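Seeing The Salt Road a second time

I went back to see The Salt Road at the Cetel last month, 2 years after I first saw it there. I don't usually go to the same musical twice in the same building. The tickets are not cheap and there is always something new on. But the tour was ending, the cast had changed almost completely, and I wanted to know if I still liked it as much as I remembered.

For anyone who doesn't know the show, it follows two sisters who run a ferry in a port town called Medve. The older one wants to sell the boat. The younger one doesn't. A stranger turns up at the end of the first act with a map and a debt, and most of the second act is about whether they believe him. It is a simple story and I think that is why it works on the road, where the set has to fit in trucks and the sound is different every week.

My seat was row F on the left side of the balcony, and it cost me $41. The first time I was downstairs near the back and paid more. I would take the balcony again. You lose some of the faces, but you can see the whole floor of the stage, and the choreography in this show is mostly about lines and crossings. The storm number made much more sense from up there. From the back of the orchestra it had looked like a lot of people running. From the balcony I could see that the ensemble makes the shape of the boat and that the shape slowly breaks up as the song goes on.

The new older sister was very good. She sings lower than the woman I saw before and she plays the part more tired and less angry. In the first act I wasn't sure about it. By "Half the Boat" I was convinced. She sat on the edge of the dock and sang nearly the whole thing without moving, and there wasn't a cough in the place. The younger sister was an understudy that night. I would not have known if there had not been a slip of paper in the program. She rushed a couple of her lines early on and then settled down.

The stranger was the weak spot for me. He has a nice voice but he played everything for charm, and there is supposed to be some doubt about the man. If you like him right away, the second act has nothing to push against. The friend I went with disagreed and thought he was the best thing in it, so take that for what it is worth.

They have made some changes. The opening is shorter. There used to be a long scene with the harbor master before the first song, and now the curtain goes up and they are already singing. I missed a few of the jokes but it moves better. The second act has a new song called "Plenik Light" where the reprise of the ferry song used to be. I didn't love it. The tune is fine, but it tells you things you already know, and it comes at the point where you want the story to get to the dock. I looked at my watch during it. It was 9:40.

The band was smaller than before. The overture sounded thin at first, mostly in the strings, and then either I got used to it or the sound desk fixed something. The accordion is still there, thank goodness. The whole score leans on it.

The other thing I noticed was the crowd. The first time, the balcony was closed off. This time it was almost full and there were a lot of school-age kids, who laughed at the right places and were quiet in the others. The couple in front of me knew every word and mouthed along. I don't mind that as long as it stays silent.

Intermission was the usual Cetel intermission. There is one bar upstairs and the line goes down the steps, so by the time you have your drink they are ringing the bell. I gave up and stood by the window. They have painted the lobby since I was last in and put in new carpet, and the legroom in the balcony is still terrible. If you are tall, get an aisle seat.

Getting home was easy. The 33 bus stops across from the theater and was waiting when I came out. We had eaten before the show at Vuma, a small place on the same block. The soup was good and they had us out the door in plenty of time, which I can't say for everywhere near there. Ask for a table away from the kitchen.

So do I still like it? Yes, though I liked it in a different way. The first time I came out humming the ferry song and thinking about the ending. This time it was the quiet parts that stayed with me, and I have been playing the cast recording in the kitchen all week, skipping "Plenik Light." The recording has the old harbor master scene on it too, if you want to hear what was cut.

The next one on my list is a small revival in October, in a hall I have never been to. It is a show I only know from two songs, and I have been told not to read the plot first, so I won't. I'll write it up when I've seen it.
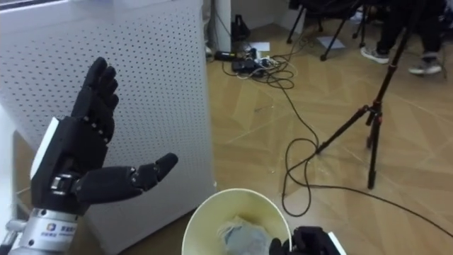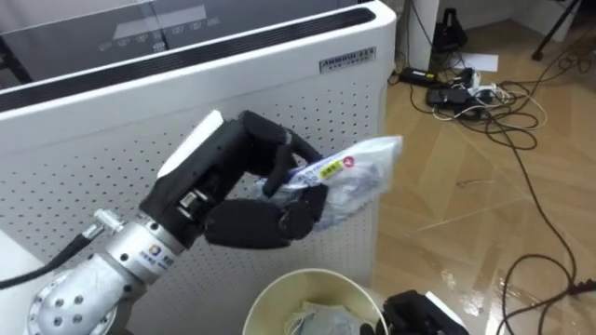
Posted by Balcony Left
Writer and editor of this blog

If you saw the tour in another city, leave a comment and tell me whether you had the same stranger. I would like to know if he plays it that way every night. Comments are checked before they go up, so give it a day.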